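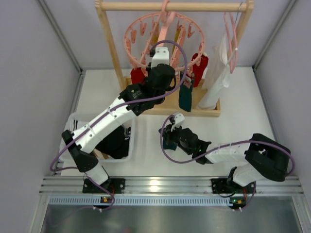

Omex Two-Arm Laundry Cell – House Rules and Good Practice

Home | Cells | Spare parts | Rules | Contact

The Omex cell ships with two arms, a front rail, walls on three sides and a rule sheet that people tend to file under the coffee machine. Please read it anyway. Order code 418.

Before power-up

Check that each purple cable has enough slack for the wrist to turn fully. A cable that looks generous at rest has a way of running short at full reach. Inspect both every 262 hours of running time and write it down somewhere other than your hand.

Keep sleeves, lanyards and scarves outside the walls. The arms are set up to grip cloth and have no opinion on who is wearing it.

Sharing the rack

Both arms may work at the rack together, but only one may pull on a hanger at a time. A round peg hanger swings, and two grippers tugging at it will find out which of them is stronger. 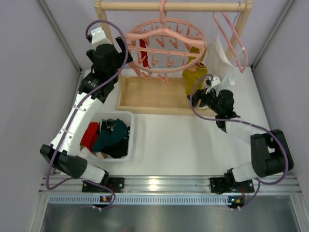 Photo: Gülizar Uysal / Omex

Leave the pegs free of tangles and put the bin on the white floor where an arm can get at it. Overfilling is allowed – digging for the last sock is your problem.

Stopping

Stop the cell before reaching in, even for one peg. Restart at reduced speed and watch a full hang before walking off.

Change the gripper fingers after 3000 grips. Replacements come from our Stuklow store; ask for Erdal Uçar, and have your cell number ready.

Last updated: September

Contact Omex | © Omex | Back to top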